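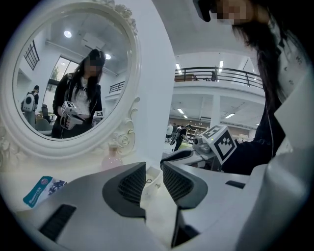
Round mirror, white frame with raised flowers and scrollwork.

Bundgaard Consignment
Frequently asked questions
Last updated 9 Jun 2020

Selling with us

What is consignment?
You leave an item with us, we sell it, and you get a share of the sale price. The item stays yours until it sells. We do not buy items outright, with the exception of complete house contents, which are handled separately by Preben Bjarnason. Ask for him at the desk or put "house contents" in the subject line of your email.

What do you take?
Tables, chairs, dressers, bookcases, lamps, mirrors, framed prints, rugs, dishes sold in sets, and small decorative pieces. We take both old and recent furniture. Style matters less than condition.

What don't you take?
Mattresses, cribs, car seats, large appliances, pianos, encyclopedias, computer desks with missing parts, and anything upholstered that comes from a home with smokers. We also turn down wall units that have to be taken apart to get through a door. We have two of those in the back already and they have not moved since last July.

Do I need an appointment to drop things off?
For anything you can carry by yourself, no. For furniture, yes. Send photos first, including one of any damage, along with the height, width and depth. You should hear back within three business days. If we say yes to the photos we still have to see the piece before we agree to sell it.

Who sets the price?
Frida Bisgaard prices furniture and Zdenka Kolev prices mirrors, prints, lamps and glass. They will tell you the starting price before you sign. You can set a floor price if you want one, and it goes on the contract. If your floor is higher than what we think the piece can bring, we will probably ask you to take it home.

How is the money split?
Half to you and half to us, worked out on the price the item really sold for. There is no fee for listing. If we pick the item up from you, the pickup charge comes out of your half.

How long do you keep an item?
The contract runs for eight weeks. The price drops once, halfway through. At the end you can pick the item up, leave it for one more markdown, or let us donate it. We email you before the contract ends. Please check that the address on your contract is readable. We have had a lot of returned mail over a single letter.

When do I get paid?
Checks go out at the end of the month after the sale. If you prefer store credit, it is ready the day after the item sells and it does not expire. Checks that have not been cashed are held for you, so call us if you find one in a drawer.

What happens if my item is damaged in the store?
Normal handling marks are your risk. Breakage by our staff is our cost, and we pay you your share of the current tag price. Breakage by a customer is treated the same way as a sale. Theft is covered, again at your share of the tag price.

Buying from us

Are the prices firm?
For the first two weeks, yes. After that you can leave an offer at the desk. We pass along offers that are above the consignor's floor, and we don't pass along the rest. We can't tell you what the floor is.

Can I put something on hold?
We hold an item until closing time the same day with your name and phone number. For a longer hold you need to pay a deposit, and the deposit is not refunded if you change your mind.

Do you take returns?
Sales are final. The exception is lamps and anything else with a plug. If it does not work when you get it home, bring it back within three days with the receipt.

Is everything real wood?
No. The tag says "solid", "veneer" or "mixed" when we are sure. If the line is blank, we are not sure and you should look for yourself. Drawers can be pulled out and pieces turned over. Ask for help with the heavy ones.

What is Skunari?
It is the name of our paint line. Aksel Holst mixes it in the back room and it is used on pieces that come to us with a finish that can't be saved. A piece painted here has a small green sticker on the underside or back. The paint is sold by the can as well. Colors change, so if you are matching something you bought earlier, bring a drawer or a door with you.

Can I see an item before I drive over?
The website shows only part of the floor. If you call, someone will check whether a piece is still here and can email another photo. Please don't ask us to measure more than one item per call on Saturdays.

Mirrors and frames

How do I clean a mirror without hurting the frame?
Spray the cloth, never the glass. Liquid that runs down behind the edge of the frame gets to the backing, and that is how the black spots start. For carved or molded frames use a dry, soft paintbrush to get dust out of the low places. Skip furniture polish on painted frames.

Can black spots be removed?
No, the backing is gone in those places. You can have the glass replaced or resilvered. Replacing is cheaper. If the glass is old and the spots are near the edge, most buyers don't mind them, and the price goes down only a little.

Will you hang a mirror for me?
We deliver it but we do not drill. Heiðrún Damgaard does hanging jobs in town on her own account, and her card is at the desk. You pay her directly. For a heavy mirror, use two hooks set apart, each rated for the full weight.

Can I lean it on a table or dresser?
Yes, if the bottom can't slide and there are no small children or cats using the same surface. Put a strip of rubber shelf liner under it. A round mirror also needs something on each side to keep it from rolling, or a stand.

Delivery

Do you deliver?
Yes, inside Potau and to Irko on Thursdays. Delivery is to a ground-floor room. Stairs cost extra per flight. The driver will not take a piece up an outside staircase in ice or heavy rain, and we will set another day at no charge.

Can I use my own mover?
Yes. Give them the receipt, or a photo of it. We do not release paid items on a name alone. You have eight days to get a paid item out of the store, and after that we charge storage by the day.

Do you have blankets and rope?
We lend blankets against a deposit. Rope is by the loading door and you may cut what you need. We will help carry to your car, but tying down is up to you.

Finding us

Where are you?
73 Mill Road, Potau, on the side of the building away from the street. Follow the driveway past the tire shop. Parking in front of the loading door is for loading only.

Are dogs allowed?
On a leash, yes. Please keep them off the rugs.

My question isn't here.
Call or email us. The desk phone is answered during store hours, and messages left on Sunday are returned on Monday.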